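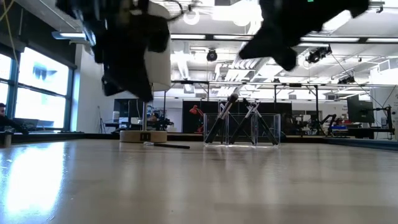 4.2 Clear-walled holders and the problem of lean

We turn now from trays and drawers to the holders that stand up on a desk, and this is where the study became a real pleasure to run. A tray asks very little of the person using it. The thing goes down flat and stays more or less where it was put. A holder with walls asks for a drop, and what happens after the drop depends on the width of the floor, the height of the rim, the slipperiness of the base and whatever is already inside. Four long objects are enough to make the outcome interesting. In Figure 4 the four black rods in the acrylic box all lean, the two on the right have crossed into an X, and every one of them is resting its lower end on the floor of the box in plain view.

That last point deserves some attention. In an opaque cup we would see the tops only, and from the tops it is surprisingly hard to work out which object is lying over which. Participants in the Gristino office, where the desk cups were glazed ceramic, regularly took hold of one item and brought a second one up with it. With clear walls the whole arrangement can be read before the hand goes in. We had expected this to matter a little. It mattered a great deal, and several people mentioned it to us without being asked.

Terms used in this section

We use "lean" for the angle between a stored object and the vertical, "crossing" for any pair of stored objects that touch along their shafts when seen from the user's side, and "overhang" for the length standing above the rim. "Stray" is used for any item that belongs to the holder, in the opinion of the desk's main user, and is lying on the desk surface instead. Whether a given item is a stray is therefore not something an observer can settle alone. The marker on the table in Figure 4 lies beside the foot of a slim upright on a round beige base, and an observer could argue either way about it: it might be waiting to go into the box, or it might be living exactly where its user wants it. In the diaries both cases turned up often, and the second was much more common than we had guessed.

Tirta Osman proposed a fifth term, "company", for objects with a footprint of their own that sit near the holder, such as lamp bases, stands, tape dispensers and mugs. We resisted this at first and then found we couldn't do without it. Company attracts strays. A marker laid on an open stretch of desk tends to be noticed and put away, while one laid against the foot of something heavier seems to acquire a kind of permission to stay. The foot also stops it rolling in one direction, and people know that perfectly well even if they would never think to say so.

Observations on the floor of the holder

The floor was the least discussed part of every holder in our interviews and had, we now believe, the strongest influence on how tidy the contents looked. A narrow floor holds long things nearly upright and leaves them little choice. A wide floor lets the lower ends travel. With a smooth floor they travel until something stops them, usually a wall or the foot of a neighbour, and the upper ends settle against the opposite rim. Two objects dropped from opposite sides will then cross almost every time, because each one has slid away from the hand that dropped it.

We tested this with a plain bench exercise. Suryani Osman made 100 paired drops into a wide, smooth-floored holder, one object from the left and one from the right, letting go at rim height. In 87 of the pairs the shafts crossed. When both objects were dropped from the same side they mostly lay along one another, which looks neater and is in some ways worse, as the pair then has to be separated by feel. A thin liner of cork or felt changed the picture completely. The lower ends stayed where they landed, lean was reduced, and the contents kept something of the order in which they had been added.

It would be easy to read this as an argument for lining every box on every desk. The diaries don't quite support that. Users of lined holders reported more fluff, graphite and ink on the floor of the holder, and in a clear one all of it shows. Syahrul Teoh, who coded the Rernwood diaries, found complaints about visible dirt in the transparent group and none at all in the ceramic group, though we have no reason to think the ceramic cups were any cleaner. We emptied two of them and would say they were not.

Crossed contents are still tidy contents

A result that pleased all of us is that people did not treat crossing as mess. We had included it in the first draft of our untidiness score, on the assumption that parallel things look orderly and crossed things do not. When the card-sorting results came back we took it out again. Shown a clear box with its contents crossed, and the same box with its contents upright and spaced apart, sorters placed the two in the same pile far more readily than they placed either with a desk showing a stray. For these readers of desks, the boundary did the work. Inside the walls was put away and outside was not, and the geometry inside hardly came into it.

There was one exception. When contents overhung the rim so far that they splayed past the footprint of the box, sorters began to describe the holder as full, even with plenty of room on its floor. "Full" here was a judgement about the air above the box. In the bench series the change of wording came on quite suddenly once an object passed 200 mm in a short holder, and adding 10 mm to the height of the wall was enough to bring the earlier descriptions back. We think this is a lovely, practical finding for anybody choosing holders for a shared room. A slightly taller wall buys more apparent order than a wider floor does, and takes up no extra desk.

Finding the end you want

Long, dark, similar objects are hard to tell apart by their shafts. What people look for is an end. In the box in Figure 4 one rod, the leftmost, shows a rounded grey tip above the rim, and the eye goes to it immediately. Our participants exploited differences like this all the time. They stored the things they used most with the telling end up, and the rest any old how. Quentin Lacroix had predicted the reverse, reasoning that people would protect a tip by storing it downward, and for paintbrushes and fine-nibbed pens he was half right. For anything with a cap or a rounded end, recognisability won.

The same habit carries over to things lying flat. A lighter cap on a dark barrel tells the user which way round to pick up a marker before the hand has arrived, and in the diaries people described turning strays so that the cap faced the hand they write with. Several did this while insisting they had no system. We take such remarks seriously as data about how little effort the habit costs.

Light, gloss and the visibility of strays

The surface underneath has its own part to play. Pale, glossy tabletops were popular at both sites, and most of the desks we studied stood within reach of a window. Dark objects stand out well against such a surface, and yet the reflected daylight produces a broad white glare on the window side in which small pale things are easily missed. Diaries kept near glass recorded fewer strays in the mornings, and we can't say how much of that was tidiness and how much was glare. Faizal Tarigan's suggestion of walking once around each desk before coding it helped enormously, and we would urge others to do the same.

Clear acrylic suffers a milder version of this problem. Its thin edges catch the light and announce the box nicely, but the faces between them can all but vanish. A few participants had knocked the Wiron holder over while reaching across it, and one had put a strip of tape along the rim. After that she had no further trouble with it, apart from the tape, which she disliked.

4.3 Holders shared between two desks

Everything so far assumes that one person fills the holder and the same person empties it. At Rernwood a third of the holders stood on the join between two desks, and the drops came from both sides by default. Crossing was accordingly common. So was a polite reluctance to rearrange the other person's things, and a few holders had gone untouched since September with a dead highlighter in each.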